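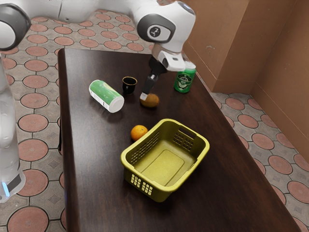 *Fruit, cans and a yellow basket on the table.*

# Keeping household chemicals and indoor air in order

Most homes hold more chemical products than the people in them would guess. I went through our cabinets one Friday and found two bottles of drain opener, five kinds of spray cleaner and a can of wood stain with no lid. The tips below are what came out of that afternoon and the months after it.

## Sorting what you have

- Take everything out of one cabinet at a time. Check under the sink, in the laundry area and on the garage shelf.
- Keep products in the containers they came in. A cleaner poured into a drink bottle sooner or later gets mistaken for a drink.
- Write the month you opened it on the cap with a marker. Bleach loses strength in storage, and an old bottle may do very little.
- Set aside anything with a label you can't read. It goes to the household hazardous waste drop-off, and so do old paint thinner and weed killer.
- Never mix bleach with ammonia, vinegar or an acid toilet cleaner. The gases are dangerous even in small amounts. Rinse well between products.

## Airing the house

Open windows on opposite sides of the house for ten minutes, morning and evening. In January I do it with the heat turned down and the bedroom doors open. Run the kitchen fan whenever the stove is on, and leave it running for a while afterward. If the fan only blows the air back into the room through a filter, open a window too.

New furniture and carpets smell strongest in the first weeks. We had a Fumunwood bookcase that gave Saoirse a headache, so it stood in the garage with the drawers pulled out until the smell was gone. She had no trouble with it after that.

Scented candles, plug-ins and sprays cover a smell and add something to the air at the same time. Find the source first — usually the trash can, the drain or a damp cloth. 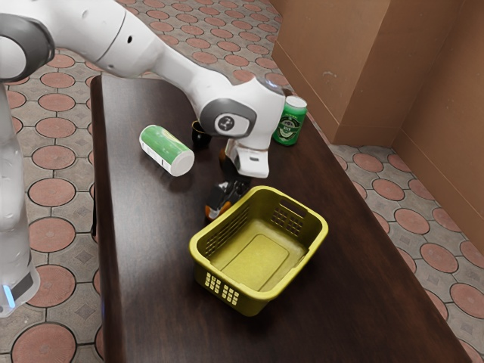
## Cleaning with less

1. Dish soap and warm water will handle most counters, tables and cabinet doors.
2. Use a damp cloth for dust. A dry one puts it back in the air.
3. For lime on faucets, lay a cloth soaked in white vinegar over the spot for half an hour, then rinse. Keep vinegar off marble and other natural stone.
4. Spray onto the cloth, away from your face, and let it touch the surface from there.
5. Wash fruit and vegetables under plain running water, and rub firm ones with your hands or a clean brush. Peeled fruit needs it too, as the knife carries dirt inward. Soap isn't meant for food.

## Older houses

Paint put on before 1978 may contain lead. Don't sand it dry or scrape it to find out. Have it tested, and in the meantime wet-wipe the window sills where children can reach them. If the pipes are old, run the cold tap before drinking after the water has been standing overnight, and cook with cold water only.

A broken thermometer with silver liquid in it should not be vacuumed. Keep people and pets out of the room, open a window and call your poison control center for instructions.
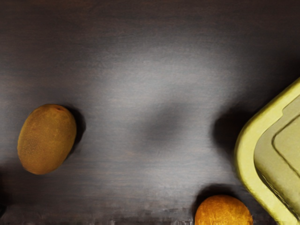
*Kiwi on a dark wooden tabletop.*

Ferhat Ağca wrote in to ask about storing rags used with linseed oil. Spread them flat outdoors until they are fully dry and stiff, or put them in a metal can filled with water and close the lid. A wadded pile can heat up and catch fire without a spark.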